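Werkstatt-Tipps: Aufgaben vormachen am Roboterarm, Teil Tür öffnen

Stand: 03/07/2020

Die folgenden Hinweise gelten für das Vormachen per Handführung und per Fernsteuerung, sowohl am echten Arm als auch in der Simulation. Getestet wurde mit dem Aufzeichnungsprogramm Jultuvik und dem Handregler Koster. Mit anderer Software heißen die Menüpunkte anders, die Reihenfolge bleibt gleich.

Vor der ersten Aufnahme

Grundstellung festlegen und abspeichern. Jede Vorführung beginnt dort. Wer von Hand zurückfährt, bekommt jedes Mal eine leicht andere Gelenkstellung.
Greifer vollständig öffnen und den Wert in der Anzeige prüfen.
Uhrzeit von Steuerung und Kamerarechner abgleichen. Ein Versatz von 70 ms macht sich beim Kontakt mit dem Knauf bereits bemerkbar.
Skalierung des Handreglers für freie Wege auf 1,000 lassen, für die Annäherung halbieren. Achtung: Jultuvik erwartet hier das Komma, ältere Profile mit Punkt werden ohne Fehlermeldung verworfen.

Handführung

Den Arm am Handgelenk führen, nie am Finger. Die Hand bleibt hinter dem letzten Gelenk, sonst verdeckt sie die Sicht der Kamera auf den Greifer. Nachgiebigkeit so einstellen, dass der Arm sein Eigengewicht hält und beim Loslassen stehen bleibt. Sinkt er ab, stimmt meist die eingetragene Werkzeugmasse nicht. Nach jedem Wechsel der Greiferbacken neu eintragen.

Für Drehtüren ist die Handführung nur bedingt geeignet. Man zieht unwillkürlich gegen das Türblatt, und die Kraftmessung enthält dann beide Anteile.

Fernsteuerung

Anfahrt in zwei Abschnitte teilen: erst grob in die Nähe der Tür, dann kurz anhalten, dann zum Knauf. Der Halt erleichtert später das Schneiden der Aufnahme.
Ausrichtung des Greifers vor dem letzten Abschnitt fertig einstellen. Drehen und Vorschieben gleichzeitig ergibt unruhige Bahnen.
Beim Öffnen dem Kreisbogen der Tür folgen. Der Mittelpunkt liegt in der Scharnierachse, der Radius ist der Abstand von dort zum Knauf. Wer geradeaus zieht, verliert den Griff oder löst die Kraftabschaltung aus.
Bei einem Fehlgriff nicht nachfassen, sondern abbrechen und neu beginnen. Korrekturen gehören in einen eigenen Ordner.

Anzahl und Abwechslung

Für eine einzelne Tür reichen erfahrungsgemäß etwa 20 saubere Vorführungen. Danach bringt eine veränderte Startposition mehr als eine weitere Wiederholung. Den Öffnungswinkel zu Beginn ebenfalls variieren: geschlossen, angelehnt, halb offen. Im Mai wurde bei uns ausschließlich mit geschlossener Tür aufgenommen; der Datensatz war für angelehnte Türen unbrauchbar und wurde komplett ersetzt.

Ablage

Dateiname aus Aufgabe, Bediener und laufender Nummer. Keine Umlaute, keine Leerzeichen. Die Feltine-Ablage kürzt lange Namen ohne Rückfrage. Verworfene Durchgänge nicht sofort löschen, erst nach dem Training.

Kameras in der Simulation

Zwei Blickwinkel einrichten, einen am Greifer und einen auf die ganze Tür. Die Greiferkamera so setzen, dass beide Backen am unteren Bildrand sichtbar bleiben. Bei der Übersicht auf freie Sicht zum Knauf achten. Glanzstellen auf Holztexturen in der Nahansicht bei Bedarf über die Lichtstärke mindern und den Wert im Protokoll vermerken. 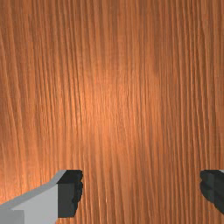
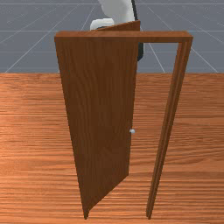

Simulation der Türaufgabe: oben Nahansicht mit den Greiferbacken über der Holzfläche, unten Übersicht mit teilweise geöffneter Tür und Arm hinter dem Rahmen.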